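Teaching by demonstration (robotics)

Teaching by demonstration is a group of methods in which a person shows a robot how to do a task, and the robot's control program is later made from the recorded movements. The person does not write the movements as code. The methods differ mostly in what the person holds or moves during the showing. The term "programming by demonstration" is older and is used with almost the same meaning.

Main forms

In kinesthetic teaching, the person takes the robot arm by hand and leads it through the task. The joints of the arm must be easy to move, so the motors are set to a soft mode. The method needs little equipment, but tasks for two arms are difficult, as one person must move both arms at the same time.

In teleoperation, the person moves the robot from a distance. The input can be a joystick, a pair of tracked gloves, or a smaller copy of the arm called a leader arm. The robot follows, and its own sensors make the record. The person has a weaker feeling of contact than with direct work, and the showing is usually slower.

In the hand-held method, no robot arm is needed during the showing. The person works with grippers held in the hands, and the position of each gripper is recorded together with how far its fingers are open. The fingers should have the same shape as those of the robot which will later repeat the task. This form became popular for household and workshop tasks with two hands, for example the handling of plugs, power strips and cables.
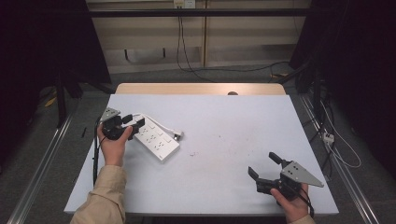

Recording of a task

A single showing is called an episode. It starts from a known position of the objects and ends when the task is done or given up. Short tasks are often repeated many times, and between the episodes the objects are moved and turned a little. A set of 200 episodes is enough for a simple pick-and-place task in some systems, while work with soft objects such as cables can need 3000 or more.

Failed episodes are marked and kept apart. Keith Nepia, in his handbook for the Erkosia training course, recommends to keep also those episodes in which the person makes an error and corrects it, so the robot can learn the correction. Rhys Hinds has argued against this for small sets, where a few corrections can have too much weight.

Common difficulties

The most common difficulty is the difference between the human arm and the robot arm. A person can turn the wrist to a pose that the robot cannot reach, and such an episode cannot be used without changes. In the Palton tests, 11 operators did the same task with two grippers, and the greatest differences were in the approach angle of the left hand.

See also

Leader arm
Teleoperation
Two-handed manipulation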